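My November of Watching Two Arms Think It Over

Lewis Cruickshank sent me the invitation with the subject line "You will like this," which in my experience is how people introduce a thing they like. It was an open day at Joltada, upstairs from the old Brosar showroom, where they used to sell bathroom fittings and where I once spent an entire lunch hour failing to choose a faucet. So I had history with the building.

I went because there was a promise of soup. I should say up front that the soup was for staff.

What they had for the rest of us was a chair each, a name tag, and a small workcell about which our host, Lorna Moffat, had plenty to say. She opened with the fact that it was called Clurko. I asked what that stood for and she said it didn't stand for anything, it was what was left after the lawyers went through the list. I liked her immediately.

Clurko is 2 arms on a rail with a table in front of them, and its whole job is small flat goods. Packets, cards, little boxes, the kind of thing that ends up at the bottom of a mailer. One arm takes hold, the two of them meet in the middle, and at some point the item is supposed to live in a bin. If you've ever watched two people try to fold a fitted sheet, you have the general mood.
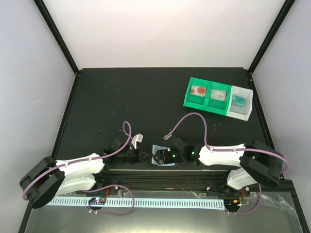
I had come expecting speed. Every robot video I've been sent in my life has been about speed, usually with a drumbeat under it. Clurko moves like a man carrying a full cup of coffee past his boss. Lorna told us it can be run faster and that they don't, on open days, and then she moved along to the next topic in a way that made me want to hear a great deal more about the previous one.

The man on my left had brought a notebook and wrote down everything, including, as far as I could tell, the fire exit speech. He asked what the bins were for. Lorna said sorting. He wrote that down too.

By then I'd moved my chair up close, which was allowed, and I spent a good while just watching the grippers. There is something very polite about two machines with one card between them. I kept waiting for one of them to say "no, after you." 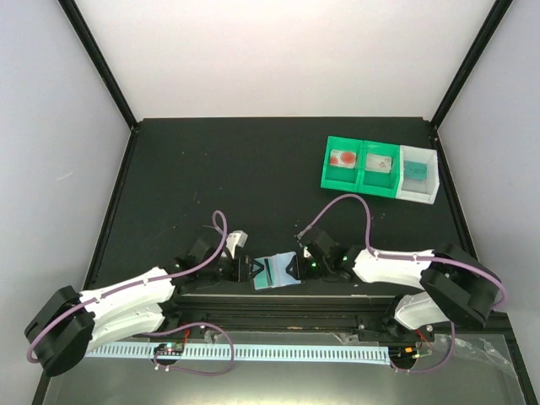
The part with the numbers

There was a slide. There is always a slide. Joltada's goal for the winter is 200 handovers in a row without a person reaching in, and Lorna was refreshingly plain that they're not there. The trouble is wrappers. A stiff card behaves itself, she said, because it goes where you put it, but anything in a soft wrapper has opinions. It can slide, it can crinkle, and it can lie so flat that getting a fingertip under it is like trying to pick a dime up off a kitchen floor with mittens on.

I felt for Clurko here. I've lost that fight with a sheet of stickers, and I have ten fingers and a college degree.

Somebody in the back asked why you'd use two arms if one could pick the thing up and drop it in a bin. Good question, and I was annoyed not to have asked it. The answer had to do with turning things over so that the printed side ends up where you want it, which takes one arm a lot of setting down and picking up again. With two, you pass it across. It took Lorna half a minute to explain and took me the rest of the afternoon to stop explaining it to other people.

We were let up to the cell in pairs after that. I got a packet.

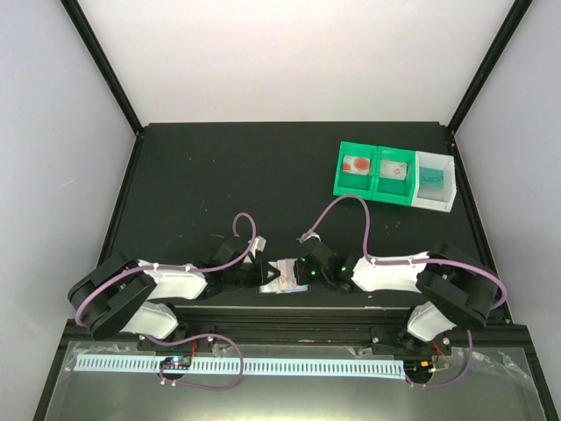
Lewis wrote to me afterward to say that I was being too soft on it, that at Rankin they've had a single arm and a turntable doing the same flip for years, and that the turntable has never once needed an open day. He also said the chairs were bad. I pass this on in the interest of balance, and I'd add that he stayed longer than I did.

He may be right about the turntable. I don't know enough to argue, and he knows I don't, which has been the basis of our friendship for some time. But I'd watch two arms over a turntable any afternoon of the week. My old record player had a turntable and I never pulled up a chair for it.
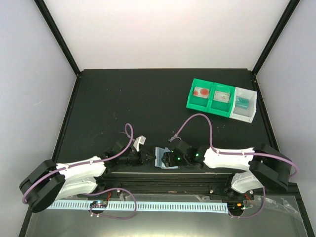 Clurko at the Joltada open day, mid-shift.

They're doing another one in the spring, and Lorna says to email if you want a place. Eat first.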